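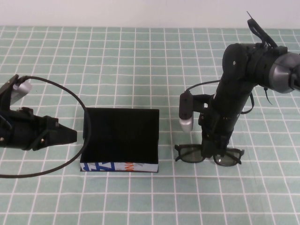
第3章　サングラスのかけ具合の調整、お手入れ、保管

この章は、Burnorsideシリーズのサングラスをお受け取りになった後の作業を順に説明しています。度付きレンズを入れた製品も手順は同じです。レンズの交換については第4章をご覧ください。

3-1　使い始める前に

1. レンズに貼られている透明の保護シールを、端からゆっくりはがします。のりが残った場合は、3-3の手順で洗い落としてください。
2. つる（テンプル）を左、右の順に開きます。たたむときは右、左の順です。
3. 平らな机の上に、つるを開いたまま上下逆さに置きます。フレームの上側と左右のつるが机に付いていれば、ゆがみはありません。
4. 鏡の前でかけ、左右の高さを確かめます。

注：左右の耳の高さにはもともと差があるため、机の上で水平でも、かけると傾いて見えることがあります。この場合は3-2の調整を行ってください。

3-2　鼻パッドとつるの調整

鼻パッドが動くのは金属フレームの製品のみです。樹脂フレームの製品は鼻の部分が一体になっていますので、手順1と2は飛ばして3へ進んでください。

1. サングラスが下がってくるときは、左右の鼻パッドの間隔を指先で少しずつ狭めます。
2. まつ毛がレンズに当たるときは、鼻パッドを手前に起こします。片側だけ動かすとレンズの位置がずれます。必ず両側を同じだけ動かしてください。
3. 耳の後ろに当たる部分（先セル）を調整します。樹脂の先セルは、温めてから曲げます。ドライヤーの温風を20センチ離して30秒当て、両手で持ってゆっくり曲げてください。
4. 曲げた形のまま、冷めるまで手で支えます。
5. もう一度かけて、うつむいたときに落ちてこないか確かめます。

注意：温風はレンズに当てないでください。表面のコートにひびが入ることがあります。ひびの入ったコートは修理できません。

注意：丁番（つるの付け根）を手で曲げないでください。開き具合が広い、またはきついと感じるときは、販売店にお持ちください。

3-3　レンズのお手入れ

砂やほこりが付いたままふくと、細かい傷の原因になります。先に水で流してください。

1. 水道水を弱く出し、レンズの両面を流します。お湯は使わないでください。
2. 台所用の中性洗剤を1滴、指先で泡立て、レンズ、鼻パッド、つるの内側の順に洗います。
3. 泡が残らないよう、よくすすぎます。
4. ティッシュペーパーを押し当てて水気を吸わせます。こすらないでください。
5. 付属のクロスで仕上げます。レンズの縁を軽くつまみ、反対の手は添えるだけにします。

クロスは月に一度を目安に手洗いしてください。柔軟剤を使うと油膜が残り、かえって曇ります。

海で使った日や、日焼け止めを塗った日は、その日のうちに洗ってください。塩分や油分が残ると、金具のさびや樹脂の白化につながります。 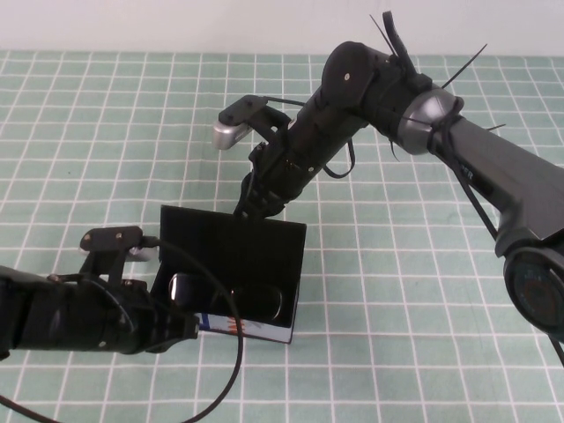
3-4　保管

1. よく乾かしてから、クロスで包んでケースに入れます。
2. レンズが上を向くように入れ、ふたを閉じるときにつるが挟まっていないことを確かめます。
3. 直射日光の当たらない、風通しのよい場所に置きます。

注意：夏の車内には置かないでください。特に8月の日中はダッシュボードの上が高温になり、フレームの変形やコートのはがれが起こります。ケースに入れていても同じです。

長い間使わないときは、ケースに乾燥剤を入れておくと金具が傷みにくくなります。防虫剤は樹脂を傷めることがありますので、同じ引き出しに入れないでください。

3-5　ねじのゆるみ

つるがぐらつくときは、丁番のねじを付属のドライバーで締めます。

1. つるを半分開いた状態で、サングラスを布の上に置きます。
2. ドライバーをねじにまっすぐ当て、時計回りに少しずつ回します。
3. つるを開閉し、引っかかりがなければ終わりです。固くなったときは、わずかに戻してください。

締めてもすぐにゆるむ場合は、ねじ山が摩耗しています。交換用ねじセット（品番66）をお求めください。価格は送料込みで1000円です。瞬間接着剤で固定すると、その後の修理をお受けできなくなります。

3-6　困ったときは

レンズに虹色のむらが見える
偏光レンズを通して車の窓や液晶画面を見たときに出るもので、故障ではありません。画面が暗く見えるときは、画面の向きを変えてください。

鼻に跡が付く
鼻パッドが片側だけ強く当たっています。3-2の手順1と2をやり直してください。

つるの表面が白っぽくなった
汗や整髪料が原因です。3-3の手順で洗っても取れないときは、磨き直しをお受けします。

修理のお申し込みは、お買い上げの販売店またはStanusley修理窓口（担当 Karabo Mabuza）までお願いします。お送りいただく際は、必ず硬いケースに入れ、保証書の写しを同封してください。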